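Bench notebook, Arnton textile room
October, 9:40 am

Started on the Ilden bag this morning, having run out of respectable reasons to put it off. The label says "mixed, 618" and "mixed" is doing a lot of work. Emptied it onto the sorting spot and got the usual heap: denim, more denim, something knitted that had given up on being a sweater, and a smell of other people's closets.

Plan was to sort for the patching trial. Denim goes to the left shelf if the cloth between the seams is big enough for the 4 inch template, to the strip bin if it isn't, and to the rag bin if you can read the template through it. Anything with stretch goes back in the bag with a rude note.

10:15. Left shelf filling slowly. The old template is warped, so pieces that passed last month fail now and the other way around. Cut a new one out of box board. It is also slightly warped. Moving on.

10:50. Gray denim. I like these better than the blue ones because they don't turn my fingertips the color of a swimming pool. I don't like that whoever designs them can't leave a plain stretch of cloth alone. Seam, seam across the seam, another seam that puckers for company. The template lands on stitching wherever I put it. By the book it is strip bin. I put it on the blanket to think about it and then did the Tostard zippers instead.

11:30. Zippers: 2 good, the rest have teeth like mine will be at ninety. Box relabeled "Tostard, parts, optimistic."

Note on creases. Steaming before sorting still seems worth it. A washed crease looks just like a seam at arm's length, and I have now unpicked a crease with great care. Took longer than I'll write down. If the iron is in use, at least smooth the piece by hand and look from the side before reaching for the seam ripper.

Note on the blanket. It is a poor surface for measuring. It humps up, the garment slides off the hump, and the ruler reads whatever it likes. It is very good for not losing buttons, though, so it stays until someone brings back the felt mat. Whoever has the felt mat: it is the one with ARNTON on it in letters the size of a sandwich.

1:20 pm. Back to the gray. Decided to open the long seam first and see what the panel measures flat, before condemning the whole thing to strips. Cross seam after that. Keep the thread if it comes out in one length, the Jääskeläinen samples want gray and the store keeps sending us silver.

Still to do: second half of the bag, hook for the shears, start page 122 with a proper tally so this one can go back to being complaints. 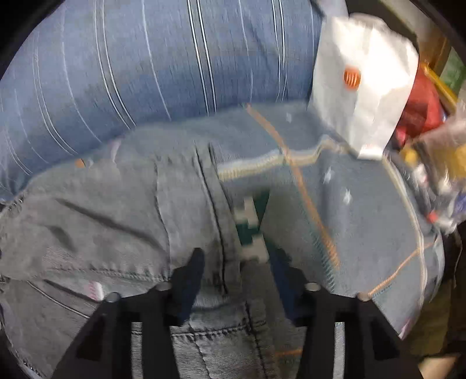
Gray denim-like cloth on the blanket, seams in all directions.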